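Ticket: grasp labels flipping to "fail" on good picks, bin cell 2
Status: resolved, watching it
3 min read

Okay, reopening my own ticket from April, sorry! I closed it too soon. We're collecting pick examples for the Hutine grasp model, 200 per shift, and the auto-labeler keeps marking picks as failed when the arm clearly had the object. I went back over one batch of 30 and found 9 wrong labels, nearly all of them on the bowl. Cans were fine. The blue tool was fine.

First guess was the vacuum threshold, because it's always the vacuum threshold. Raised it, lowered it, put it back. No change. Then I restarted the Yagi logger (twice, I was annoyed) and got the same thing. I also swapped the wrist cable, which ate my whole morning and fixed nothing.

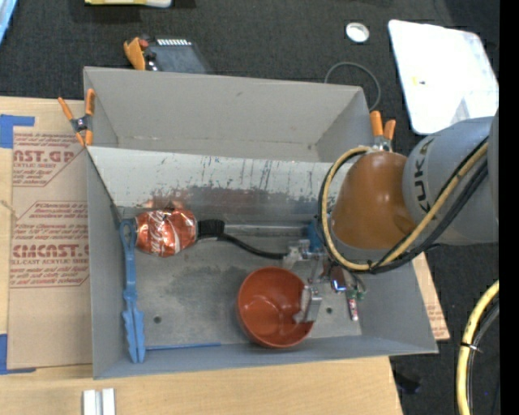
The labeler decides "held" or "not held" from two things: the finger reading, and whether the object blob moves away from the bin floor in the overhead view. So I started stepping through the bowl attempts one at a time and looking at where the grip lands. With the silver finger on the right rim like that, and part of it down inside the bowl, the Olora segmenter merges bowl and finger into one blob. Then the blob "moves" before the bowl does, the start point gets logged late, and the lift comes out too short to count. The can doesn't do it, and it's lying way over on the left, so I tried bowls over there too. Same bad labels, so it's the rim grip and has nothing to do with position.

What I changed:
- start point is now taken from the last clear view before the arm comes in over the bin
- finger mask grown by 8 pixels
- rim grips get their own tag, so we can pull them out later if this bites us again

Reran the saved batch and all 9 came back right, woo! I have NOT relabeled the older bowl data yet. Please don't train on it until I do. If anyone at the Broltstead site is on the same labeler build, they'll want this too.

Leaving the ticket on watch through the next full shift.

Related tickets
Yagi logger drops the first second after restart
Clear bowls missing from Olora masks
Hutine export: duplicate attempt numbers
Broltstead cell: overhead view drifts after lunch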